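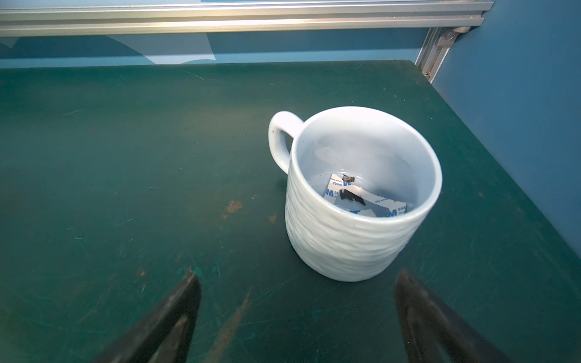
The mug on the green table, with the tape liner lying in the bottom.

Full

The arm had stopped above the mug again. I was at the desk with the log open, and the last line was the same as the one before it and the one before that.

plan rejected: container state FULL

I scrolled up. Perception had found a mug, and it was right about the mug. It had found the handle, pointing away towards the back of the table, and it was right about that too. Then it had looked inside and decided there was something in there that must not be spilled, and Owino, the planner, had taken its word for it.

Owino was mine. I had written most of it over two winters, first at home and then at Zaltach when they took me on. It did what it was told. If a container was empty, it could be tipped, turned over, swung round by the handle, whatever was quickest. If a container was full, it had to stay upright within a few degrees all the way. The handle was on the far side of the mug, and there was no way to reach round to it and keep the cup upright without the elbow going through the blue panel. So Owino refused. I thought that was the correct answer to the question it had been asked.

The woman who wrote the perception code sat across from me. Hers was called Enow. We had shared a desk since May and had got on well until the week we joined the two programs together.

"It says full," I said.

"It is full."

"It's got rubbish in it. Two bits of backing off the tape and some black stuff."

"So it isn't empty."

I said that nobody would call that full. She said I had given her a field with two values, and she had picked the nearer one. I looked up the interface to prove her wrong. EMPTY, FULL. I had typed it myself, with a comment underneath saying to come back to it later.

She went to make tea. I stayed where I was and watched the wrist view. White liner on white china, with the blue letters printed on it, a big M and a 9448A that was upside down from where the camera was. There was a jagged black scrap on the nearer piece. The fingers stood open in front of it all. The arm held its position very well. I had spent a long time getting it to hold its position.

The easy thing was to change the value by hand. There was a tool for that. I could set the state to EMPTY, press go, and the arm would roll the wrist over, take the mug from above and tip it on the way to the tray. The demonstration for Nakmont was the next morning, and all they had asked to see was a mug going from the table to the tray. I opened the tool. It asked me for a reason, as it always did, and it would not let me leave the box blank. I had written that as well, after somebody overrode a joint limit and left no note.

I typed "not full". Then I deleted it and closed the tool.

When she came back she put my tea down beside the keyboard and pulled her chair round to my side.

"What do you want to know?" she said. "Never mind the field. What does the planner want to know?"

"Whether I can tip it."

"I can't see that. I can see what's in it, or near enough. I can't see whether you mind."

I thought about that while I drank. She was right that I had asked her for a decision and called it a measurement. Tipping this mug would put two pieces of liner and some scraps on the table. That might be fine or it might not, and it depended on what the mug was wanted for. The task file knew what the mug was wanted for. Neither of our programs had ever read that part of the task file.

We took the field out that afternoon. In its place she gave me what she had: whether there was anything below the rim, whether it looked like liquid or like solid pieces, and how sure she was of each. I took all of that in on my side and put a cost on spilling, read from the task. Liquid cost a great deal. Loose pieces cost whatever the task said they did. She wrote her half faster than I wrote mine. She asked twice if I was done, and the second time I told her to go and look at something else.

It broke everything, of course. There were 709 recorded cases in the test set and every one of them expected the old field. I wrote a script to convert them and it converted most of them wrongly, because a great many had been marked FULL for reasons of their own. One was a bowl with a spoon in it. One was a glass turned upside down. Another was a box with its lid on, which Enow had called full for a year, and I had never noticed, as the plan came out the same either way.

"You never looked?" she said.

"It passed."

She didn't say anything to that. She opened the first of the bad ones and read out what she saw, and I typed it in. We went on like that until the lights in the corridor had switched themselves off. We ordered food and ate it over the keyboard, which was against the rules.

Late in the evening we ran the mug again. The task file said the contents could be dealt with afterwards and were not to go on the floor. Enow said solid pieces, up to 4 of them, fairly sure. Owino thought for longer than I liked. The simulated arm turned on my screen, tried the handle, gave it up, tried the rim from the left, gave that up, and then settled on the near side of the rim with one finger inside the cup and one against the ridges of the outer wall. It would keep the mug nearly level. It was slow and rather ugly, and it was a grasp I had ruled out a long time ago by hand because I didn't care for the look of it. The rule that banned it was gone with the rest.

"Is that safe?" she said.

I checked the clearances. I checked them again with the fingers drawn a little thicker than they really were. The elbow stayed well off the panel.

"It's all right," I said.

The log had a new last line.

plan accepted: awaiting operator

She had her coat on by then, but she had not gone. I moved the speed down to the lowest setting, put one hand by the stop button, and asked her whether she wanted to press go. She said it was my planner. I said it was her mug.

She leaned across me and pressed it.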